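Kakau – a little foam board cabinet with real drawers

A tabletop storage cabinet you can cut out on a kitchen counter and finish over a weekend.

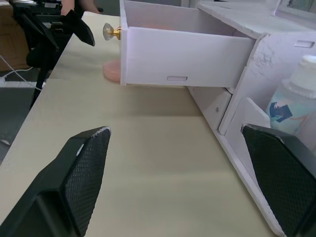 What you get in this folder

Kakau is a set of cutting templates, a parts list and my build notes for a small white cabinet made of foam board. I drew it for makeup sponges, hair ties, beads, spare buttons and all the other bits that used to live in a soup bowl on my desk. The drawers slide all the way out, there's a slot in the side panel just under the top, and every drawer gets a knob that is frankly too fancy for it (my favorite part!).

The folder holds:

templates/ – the panel outlines, ready to print at full size
notes/ – my build notes, with the mistakes left in
labels/ – drawer labels in English and Arabic
CHANGES.txt – what moved between versions
README.txt – you're reading it

Before you print

Set your printer to 100 percent, no "fit to page." Print the first sheet alone and hold a ruler against the test line in the corner. If the line comes out short, fix the setting before you print the rest. I went through half a pack of paper learning this one.

Materials

White foam board, the ordinary craft store kind. Mine has a slight lavender cast in some light and I've grown fond of it. You'll also want a craft knife with plenty of fresh blades, a metal ruler, white glue, straight pins and masking tape. For the pulls I use clear faceted knobs with a gold-colored base. I bought mine from Besance, a notions shop in Abu Hammour that keeps them in jars by the register, but any light dresser knob with a short screw will do.

Cutting

Go slow and make three passes: top paper, foam, bottom paper. If the foam crumbles, your blade is done, so snap it off and carry on. I stretched one blade much too far and the edges of the side panels came out rough. You can sand them a little, or cover them with paper tape, or leave them. Mine are still rough and the drawers don't care.

Cut the slots while the panels are flat on the mat. The cabinet side has one narrow slot just below the top, and the drawer side has a small one along its bottom edge. They're the same style on purpose, so the two parts look like they belong together. The drawer slot is also handy for poking a stuck button loose with a skewer.

Putting it together

Glue the back to one side first, then add the shelf, then the other side, and leave the top for last. Pin everything while it dries. Check the drawer openings with a dry drawer before the glue grabs – you have a few minutes to nudge things, and after that you really don't.

The drawers are plain open boxes. Build them around the base panel, with the front going on at the end. Push the knob screw through from the inside with a scrap of cardboard behind it as a washer. Without the scrap, the screw head sinks into the foam after a week of tugging.

If a drawer sticks, rub a candle stub along the bottom edges before you trim anything.

Filling it

I keep small, light things on the upper level and the heavier jumble lower down. A drawer that's pulled well out will tip if it's full of coins, so please don't use it for coins. Round makeup sponges fit nicely lying flat. Damp ones should dry somewhere else first, as wet foam board goes wavy and never quite recovers.

Labels

The label sheet has 26 drawer labels, which is far more than one cabinet needs, but people stack these things. There are 16 blank ones too. The Arabic wording was checked by Rima Khalaf, who also talked me out of a truly ugly font.

Things I'd still like to fix

The top panel bows a bit if you rest books on it. A strip glued underneath helps, and I want to draw that into the templates properly.
A taller version with one deep drawer for yarn. I've started on it under the name Irnix and it's a mess so far.
Inch measurements on every sheet. Right now they're only on the first few.

Sharing and changes

Use the templates however you like, change them, cut them out with a class of kids (you do the knife work). If you pass them along, keep this file with them. And if you build one, send me a picture – I love seeing what people pick for knobs!

Last updated Aug 11, 2024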